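Gripper fingers, round two: I'm still not sold

My last post about fingertips got more mail than anything I've written on this blog, most of it telling me I was wrong. Fair enough. I've gone back to the bench with the two sets everyone keeps recommending, the Brurnico parallel jaws and the Flukport slim fingers, and given each of them an October's worth of evenings.

The claim I keep running into is that a narrow finger fixes everything. It gets into tight spots, it sees better past itself, it picks up thin things. The Flukport product page says "any household object." I have a household. I doubt it.

So the test is dull on purpose. Two arms facing each other across a black table, a plastic cup, a pink tray, a toy carrot and a bit of green play food. Pick up, move, put down, repeat. I did 200 tries per finger set and wrote every one of them in a notebook, including the ones where I'd typed the wrong height and it was my own fault. 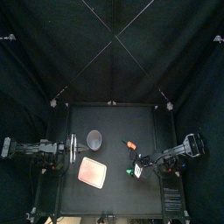 What the cup taught me

Very little, to be blunt. Any jaw that opens wide enough will pick up an upright cup, and a lot of sales videos are built on that fact. Squeeze force matters more than finger shape here. Set it too high and a thin cup buckles, set it too low and it slides, and the controller's default was too high for both sets. Arash Tehrani warned me about this in the spring and I ignored him.

The carrot was more interesting. It rolls. If the fingers come down even a little off center, one side touches first and the thing turns out from under you. I expected the slim fingers to win and they came out 6 picks behind the plain ones, which over 200 tries I'm not going to call a difference at all. Somebody else would put it in a bar chart.

The tray, and the view from the wrist

Flat things are where people get emotional. A tray lying on a table gives you a low rim and that's it, so you either pinch the rim or drag the whole tray to the edge and grab it there. Both sets could pinch. Both missed often. What made more difference than the fingers was whether I used the overhead view or the wrist view to line up, and the wrist view has a problem I don't see mentioned much: on the way in, the tray sits up at the top edge of the picture while your own fingertips take up the bottom. You're steering toward something you can only half see. Tilting the camera up a few degrees helps with that and then you lose the tips. Pick your poison. 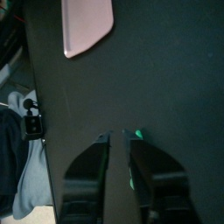
Shona McKinnon wrote in to say that I'm testing the wrong thing, and that with a decent policy on top the fingers hardly matter. Her group went from plain jaws to slim ones and back again over 2,393 logged grasps, and the software update in the middle moved the numbers more than either swap did. She also thinks my squeeze settings are still too high.

She may be right about the settings. On the rest, I'd like to see those grasps split up by object before I believe it, because a pile of easy cups will hide a lot of missed trays. That's the same complaint I have about Flukport's figures, so I can't let a reader off just for being polite.

One more gripe while I'm here. Swapping fingers means recalibrating, and neither maker puts that in the "five minute change" they advertise. It took me most of an evening the first time. The Brurnico screws are also a size I don't own a spare driver for, and the one I do own has gone soft at the tip.
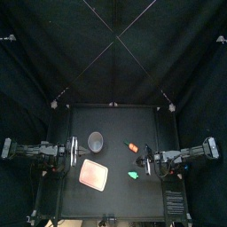
For now I'm leaving the plain jaws on and spending the money on a better wrist mount. If you've run either set past 1,000 grasps on thin, flat objects and kept notes, please send them, failures included. Kaede Onishi has promised me hers from the Golestani arms, which use a different wrist, so that comparison will have to be a separate post. Comments are open until I get tired of them.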